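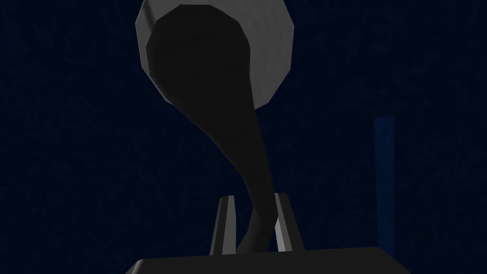 Dernière mise à jour de la page : 18 déc. 2021

Le prêt d'instruments de musique entre communes repose encore, dans notre région, sur la bonne volonté des établissements. La fondation Kettani estime que cette situation ne peut durer. Sur les 292 instruments inscrits à l'inventaire commun, 85 n'ont pas quitté leur réserve depuis l'ouverture du service.

16 partages
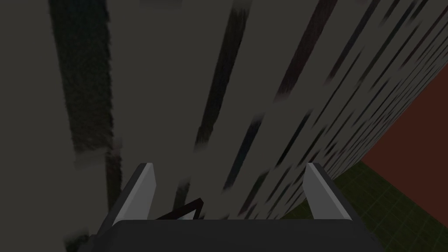 La première difficulté tient au transport. Les conventions actuelles laissent à l'emprunteur le soin de l'emballage, sans prescrire ni housse ni caisse. Or un instrument se saisit par ses parties solides, et l'écart entre deux appuis, comme celui qui sépare ici les deux doigts gris, doit convenir à la pièce que l'on soulève. Une règle écrite s'impose sur ce point.

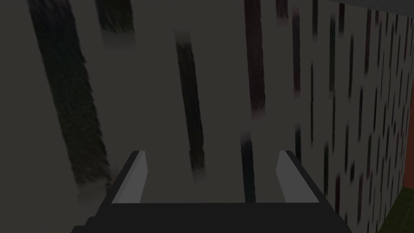 La seconde difficulté concerne les lieux de conservation. M. Vilho Ahonen, dans son rapport de juillet, recommandait une visite annuelle des réserves - recommandation restée sans suite. Un mur gris marqué de traînées verticales sombres, tel que celui-ci, devrait suffire à motiver un examen du local. Il appartient aux communes signataires d'inscrire cette dépense à leur prochain budget.

44 commentaires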